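Clearing the table with the Zonda hand gripper

Week three with the Zonda kit, and I'm still finding little tricks!

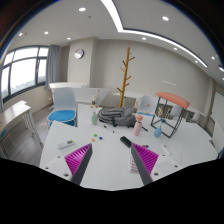 Start with the small stuff. I do the tiny pieces first, while my wrist is fresh, then the remote, and cards go last (slide them to the table edge and pinch). Wipe the ridged pads with a damp cloth every Friday or they get slick. Spare pads are $21 from Ralo, a bit steep, but my first pair lasted 60 sessions and I'd buy them again.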